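Clearing Out a Furnished Room: Sorting and Bagging at Edgate House
Project report, Household and Property Services, Unit 2
Modupe Babalola and Sorcha Dunne

Background

Edgate House rents furnished rooms by the month. When a tenant leaves, whatever is left behind has to be sorted before the room can be cleaned and rented again. At the moment this is done by whoever is on shift, with no written order of work. Mrs. Mulcahy, who manages the building, asked our class for a short procedure that a new worker could follow without help. Our part covered the small furniture and the waste. Another pair did the closets and bedding, and their report is separate.

What we wanted to find out

We had two questions. The first was whether it is better to empty each piece of furniture into a bag right where it stands, or to carry everything to one sorting spot by the door. The second was what kind of bag to use. The building buys black bags from Hanow and also had a box of thin see-through gray ones that were hardly being used.

Method

We did the clear-outs in two rooms at Edgate House and then practiced the nightstand and desk steps again in the training room at school. Each piece of furniture was handled in the same order: top surface, drawer, open shelves, then the floor behind and beside it. Items went into one of four groups, which were trash, recycling, lost property and things that belong to the room. Lost property was written on a sheet with the room and the date. We did not weigh anything.

For the bag at the furniture method, one person keeps the bag open close to the front of the piece and the other person empties it. The bag has to be opened all the way before starting. If the rim folds back in, small things like receipts and hair ties slide down the outside and end up on the carpet, and then they have to be picked up twice.

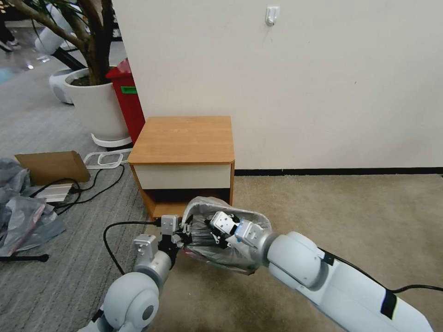
A nightstand takes longer than its size suggests. The drawer is usually where the lost property is – chargers, glasses, medicine, sometimes a passport – so it should never be tipped straight into a bag. We took the drawer contents out by hand and looked at each thing first. The open cubby under a drawer is dark and easy to miss, and in the second room we found a library book at the back of one after we had already marked the nightstand as done. We added a step to feel along the back with a gloved hand.

Potted plants and bins standing next to furniture were moved only if we could do it without dragging them. Large planters stay where they are, and the worker goes around them.

Results

Bagging at the furniture was quicker in both rooms. With the sorting spot by the door we kept walking back and forth, and things got dropped on the way. The sorting spot was still useful for lost property, which needs a flat surface and a pen.

The see-through bags were better for sorting. You can check what is inside without opening them again, and Sorcha caught a TV remote in the trash that way. They are thinner than the black ones and two of ours tore, both times on coat hangers. The black bags are better for anything with corners.

Problems

Our first version of the instructions had 39 steps. Mrs. Mulcahy read it and said her staff would not. We cut it to a single page by putting the four pieces of furniture that follow the same order into one section. We also forgot gloves on the first visit and had to borrow some.

We only had two rooms and both were fairly tidy, so we do not know how the method works in a room that has been left in a bad state.

Recommendations

Use see-through bags for drawers and shelves and black bags for heavy or sharp items. Empty the furniture where it stands. Check drawers by hand. Keep one lost property sheet per room and hand it in at the front desk the same day.

The one-page procedure is attached as Appendix A and the lost property sheet as Appendix B.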